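4.2 Sorting without labels: what people do with a shelf of bowls

We now turn to the part of the study we enjoyed most. The household interviews in Section 4.1 told us what people say about how they arrange their crockery. The sorting sessions show what they do when a pile of it is put in front of them and they are asked to "put these away as you like". The gap between the two is wide, and it is a good deal more interesting than we had expected when we first planned the work in Fladoncombe.

The sessions took place in people's own kitchens wherever possible. Each person received the same mixed set of bowls, plates and cups, and was told only that there were no wrong answers. Glenys Pearce sat in on the Fladoncombe sessions and Grímur Nørgaard on those in Rosales, and both wrote down every remark made aloud, including the ones addressed to the cat. Across the two towns we gathered 170 sessions and a little over 600 separate remarks, all of which were coded by both authors working apart. Where our codes differed we went back to the notes and talked it through, and in seven cases we left the remark uncoded.

Earlier writing on kitchen storage has mostly treated it as a matter of reach and frequency: the things used every day go at hand height and the rest go up or down. Our participants know this rule well. Many of them recited it to us. Yet when the cupboard door was open and the bowls were in their hands, they began somewhere else. They began with kin. A bowl was put beside another because "they came together", or because "they'd look lonely apart", or (a favourite of ours) because "that one is the aunt of those two". We call this grouping by likeness, and by it we mean any placement that the person explained by how the items looked or felt next to each other, with no mention of use.

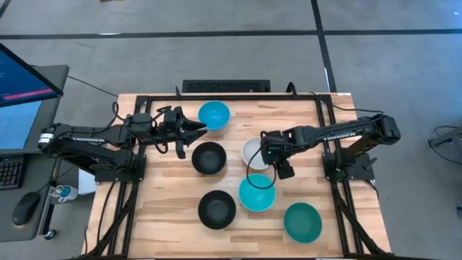 Figure 3. Round bowls of mixed colours on a wooden tabletop.

Likeness is a slippery idea, and colour is where it slips most. We had assumed that colour groups would be easy to agree on, and for plain white crockery they were. Blues and greens were another matter altogether! Take the bowls in Figure 3: hardly anyone would quarrel over the two black ones, which make a pair at once, but the light blue, the turquoise and the dark teal-green could be three neighbours in one family or three strangers, depending on who is asked. The turquoise bowl raises a further question with its white rim, which gives a sorter a reason to set it beside the white bowl and leave the blues to themselves. Remarks about borderline colours of this sort were the longest in our notes and often the warmest, with people changing their minds halfway through a sentence and then changing back.

What settled the matter, when it was settled, was usually the company a bowl was keeping. In a cupboard full of earthy browns, a green and a blue were quickly declared a match. In a cupboard already rich in blues, the same green was turned away and ended up on the shelf with the odd saucers. Participants were seldom aware of this. When Pearce read one woman's first grouping back to her after she had moved on to a second cupboard, she laughed and said that she would never put those two together, although they were still standing side by side behind the door. We take this as strong support for the view that household categories are made on the spot, with what is to hand, and are none the worse for it.

Size came second, and mostly entered the talk when stacking began. Stacking is a lovely moment to watch. A person who has spent several minutes building careful colour groups will try to nest one bowl in another, find that it rocks, and quietly give up a whole scheme for the sake of a stack that sits well. In the Rosales sessions we saw this happen again and again. Nørgaard's notes use the phrase "the rattle decides", and we have kept it as the name of the code. A rattle was enough to break up a pair that had just been described as inseparable.

There was one difference between the towns that deserves a mention. In Rosales, open shelves are common, and people stepped back from the shelf several times to look at the whole. In Fladoncombe most of the crockery lives behind doors, and stepping back was rare. The people with doors nevertheless spent as long over colour as the people without them, which suggests to us that the pleasure of a good grouping lies at least partly in the making of it. One man in Fladoncombe put the point better than we can: "I know what's in there, and I like knowing it's right."

We also asked everyone to name their groups at the end, and here the answers were wonderfully uneven. Some gave plain names such as "cereal ones" or "for guests". Others named a group after a person, a holiday or a shop long since closed. The two naming styles did not follow age or household size in any way we could find. They did follow length of stay: people who had lived in the same home for many years were more likely to name a group after a person, and those people were often the ones who had first owned the bowls.

The coding was carried out in Pavano, using the list of terms given in Appendix B. A few remarks resisted every code we had, among them the case of a participant who sorted the entire set by the sound each piece made when tapped with a spoon. We return to her in Section 5, where we look at sound and touch more closely and compare our notes with the earlier Flirkiseo interviews on inherited tableware.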